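Dimach花艺工坊拟购双臂设备,首期预算先算耗材和工位

Dimach花艺工坊正在为扎花车间编制下一年度设备预算,计划购入一套双臂机器人工位,用于仿真花束的理枝、合束和摆放。采购方案已进入比价阶段,两家供应商Wekano和Clusura提交了书面报价,最终选型预计在九月确定。

工坊采购负责人Hsiu-ying Chou介绍,这笔支出原本列在包装线改造项下,今年单独立项。原因是扎花环节的人手缺口比包装更大,旺季排班时经常要从仓库临时调人,而调来的人需要先学会理枝才能上桌。

按照车间的工序划分,一束成品要经过拣花、理枝、合束、补叶、绑扎、装箱几步。此次采购只覆盖前四步,绑扎和装箱继续由人工完成。Chou说,绑扎用的胶带和铁丝规格太杂,供应商给出的附加模块报价偏高,暂不考虑。

理枝被列为验收的第一道工序。花枝粗细不一,玫瑰枝上带刺和叶节,蓝色花的枝条则又细又直,两种枝条在台面上交叉时,夹爪要从中分出需要的一枝,同时不能压到花瓣。技术要求书为此单列一节,对夹爪的开口宽度、指尖形状和夹持力调节范围分别提出了要求。

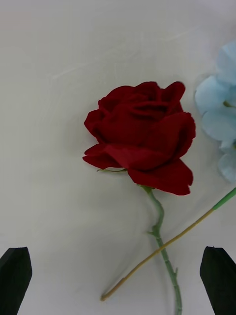

预算构成

工坊把预算分为设备本体、末端夹爪、台面与料盘、安装调试、备件、培训六项。设备本体占比最大,但讨论时间最长的是末端夹爪和备件。

夹爪方面,Wekano提供的是整套更换方案,指尖磨损后连同安装座一起换;Clusura的指尖可以单独拆换,单价较低,但需要车间自备工具和一名经过培训的维护人员。两种方案按三年使用期核算后,总额差距不大。采购部门倾向于可单独拆换的一种,理由是仿真花枝外皮粗糙,指尖属于消耗品,更换次数会多于一般搬运用途。

备件清单目前共有13项,包括指尖、线缆、固定卡扣、相机支架和急停按钮等。其中线缆被要求按双份配备。Chou说,车间过去买过一台自动裁枝机,停机时间里有不少是在等一根线,这次合同里要写明备件的到货期限,逾期由供方承担违约金。

台面与料盘一项由工坊自行采购,不包含在供应商报价内。方案采用浅色桌面,便于相机识别深色花头和枝叶。料盘选用浅盘,花头、叶片分开放置。后勤部门提出,桌子之间的接缝需要调平,避免细枝卡入,这部分人工费已并入安装调试。

安装调试费按工位计算,首期安排2个工位,分别对应玫瑰类和绣球类混合花束。车间需要提前腾出位置,重新布设电源,并在地面加装线槽。电工班估算的改造工时已报财务,待设备型号确定后再核一次。

测试所用花材

供应商演示和后续验收使用同一批花材,共527枝,由工坊从库存中抽取,封箱后交由第三方Ogilvie保管。Ogilvie是工坊聘请的设备咨询公司,负责编写测试方案、到场记录和出具比对意见,不参与报价谈判。

测试方案规定,花材不得预先整理,须按车间日常来料的状态放上桌面。混合花束以单枝红玫瑰配浅蓝色绣球,再补入绿叶。叶片散放在台面,由操作员或设备自行取用。方案还要求测试期间记录每一次人工介入,包括重新摆放花枝、松开夹爪和调整相机角度,介入次数与完成时间一并计入评分。

合束是测试中分值最高的一项。夹爪需要夹在花束下端的枝条处,绣球的小花团散开面积大,夹得太高容易碰到花团,太低则枝条容易散开。Ogilvie建议把夹持位置的允许范围写进验收标准,不用“牢固”“整齐”一类说法,以免验收时双方理解不同。

双臂之间的配合也列入评分。按照测试方案,一侧手臂夹住枝条时,另一侧手臂应能在不碰到花束的位置等待,并能取用台面远端的叶枝。两臂的线缆走向需在安装图上标明,活动范围内不得与叶枝、料盘勾连。

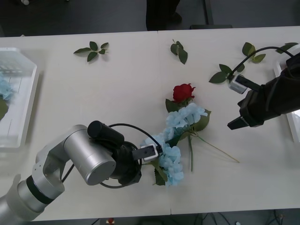

阅读时间:约5分钟

付款与交付安排

合同草案把付款分为签约、到货、验收和质保期满四个节点。财务部门要求把验收款的比例提高,两家供应商中有一家已经接受,另一家仍在协商。工坊没有公布具体总价。

交付后设有试运行期,目标是累计完成1,111束合格花束。合格标准沿用现行人工质检表,花头朝向、枝条长度和叶片数量按同一尺度检查。达不到目标的,试运行期顺延,顺延期间供应商派驻的工程师费用由供方负担。

租赁方案也在讨论中。Clusura提出可以先租后买,租金抵扣部分货款。财务部门认为,租赁能减轻首年支出,但夹爪和备件不在租金范围内,车间仍需另行列支。采购部门将在下次预算会上提交购买与租赁两套测算表,会议定在星期二上午。

人员方面,工坊计划从现有扎花组中选人接受操作培训,培训内容包括日常点检、更换指尖、料盘补料和故障复位。培训期间的工资按原岗位发放,费用列入本项目,不占车间的常规培训经费。Chou表示,首期工位投入使用后,扎花组编制不作调整,原先从仓库借调的人手将退回仓库。

是否追加后续工位,要等试运行数据出来后再定。采购部门已要求两家供应商在报价中保留追加工位的单价,有效期至下一预算年度结束。场地方面,扎花车间东侧靠墙的位置已预留,目前用于堆放纸箱,暂不作其他安排。

供应商的补充材料须在比价结束前寄达采购部门,包括备件价目表、线缆走向图和夹爪指尖的更换说明。电子版与纸质版内容不一致的,以盖章的纸质版为准。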